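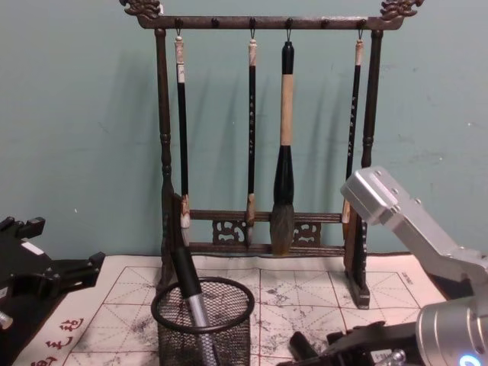 A brush rack with dragon-head finials, holding four brushes.

Brush rack

A brush rack, also brush hanger or brush stand, is a small desk frame used to hang calligraphy and ink-painting brushes by their loops, tips down. It is one of the common objects of the East Asian writing desk, along with the ink stone, brush rest and water dropper. Not the same thing as a brush rest, which holds a brush flat for a moment between strokes.

Form

Most are a plain gate shape. Two upright posts, a top crossbar with pegs underneath, a lower bar to stiffen it, feet. Posts may be square or turned on a lathe, with beads and rings. The ends of the top bar often stick out past the posts and are carved — dragon heads, clouds, scrolls, or just a rounded knob on cheaper ones. Round racks also exist, with the pegs set under a wheel, and take up less desk for the same number of brushes.

Peg count varies. Small racks have six or so, large studio ones up to 20. Spacing matters more than count, as big brushes swell out near the ferrule and will touch if hung side by side. Many users leave a peg free next to a big one.

Materials

Hardwood is usual, stained dark or with an antique finish. Bamboo, brass, porcelain and jade racks are known, the last two mostly for show. Modern racks come in resin and in flat-pack wood. A light rack can tip when the brushes all hang toward one end, so heavier feet are prefered.

Use

The brush is rinsed in cool water, pressed out, shaped to a point with the fingers and hung. Hanging tip down keeps water from running back into the ferrule, where it loosens the glue and can rot the root of the hair. Brushes stored upright in a jar should be dry first. Direct sun and radiators are avoided, hair gets brittle and bamboo handles split.

A brush needs a loop to hang. Most are sold with a cord one at the cap end; lost loops are replaced with thread or a small metal hook.

Brushes commonly kept on a rack

Small brushes with thin shafts, for fine script. Medium brushes for everyday practice. Large brushes with a wide flared ferrule and a full tuft, for big characters. Hair is goat (soft), weasel (springy) or mixed. Shafts are often printed or engraved with the maker's name or the type of brush, running down the handle in a vertical line.

Collecting and teaching

Dragica Gashi's survey of desk objects in the Misesach collection lists 134 racks, of which 52 have carved ends. She notes that pegs are the part most often replaced, and that a full set of matching pegs is no proof of age.

The Skimville evening class, taught by Dušan Kolev, has beginners hang thier own brushes from the first lesson. Kolev's handout advises wiping the lower bar after each session — drips collect there and leave a ring in the finish. Zdenka Nikolaidis, writing for the same class, prefers drying brushes flat on a towel for the first hour and hanging them after.

See also

Brush rest
Brush pot
Ink stone
Felt desk mat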